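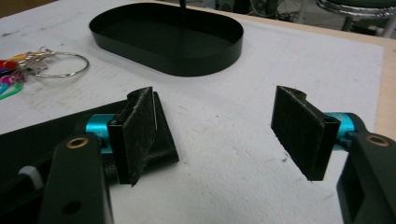

Last updated: March, 18:35

Modberg won 2–1 at Caton in the second leg and go to the semi-final of the regional cup, 3–2 on aggregate. The first match, played in Modberg, finished 1–1.

The home side started better and had two corners in the opening minutes. They took the lead after 13 minutes, when a long free kick went over the whole defense and the Caton captain headed it in at the far post. Modberg needed some time to answer. Their equalizer came shortly before half-time, a low shot from outside the box which the goalkeeper touched but could not keep out.

After the break the match was slower, and both teams seemed ready for extra time. Then Modberg changed to three players in attack, and the winning goal followed with five minutes left — a simple pass across the goal, and the substitute had only to push it over the line. Caton asked for offside, but the referee gave the goal after a short talk with his assistant.

It is the first time in 35 years that Modberg have reached this stage. The club took 800 supporters to the match, most of them in the stand behind the east goal.

In the semi-final they will meet Omeo, who beat Sakamoto on penalties after two draws. Omeo have not lost at home this season, and the first leg will be on their field. Modberg will be without their left back, who received his second yellow card of the competition. Tickets for the away section go on sale at the club office next week, and members can buy two each.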